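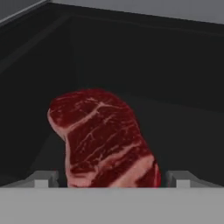
One student wrote to me after last week's session that she had always assumed a scholarship and a tuition waiver were the same thing, and couldn't see why the reading from Bernbridge kept them apart. I was so glad she asked, and I suspect plenty of you were wondering too!

Week 2 notes: Who pays for college?

A scholarship is money that comes in from somewhere (a donor, a foundation, the state) and is passed along to the student. A waiver is a charge the college decides not to collect. Your bill may look just the same either way, but the college's budget looks quite different, and that's where we'll spend most of our time this week.

Take the Pokalthorpe case in your packet. The college gives 18 full waivers a year, and on paper they cost nothing. But someone still has to teach those students, heat the dorms and keep the library open late, so do look at the spending table on page 6 before you make up your mind.

For Thursday, please read the Ruchti chapter (slow in the middle, I know, but stick with it) and bring a paragraph on who you think carries the cost at Pokalthorpe. The Iltska reading can wait until week 7.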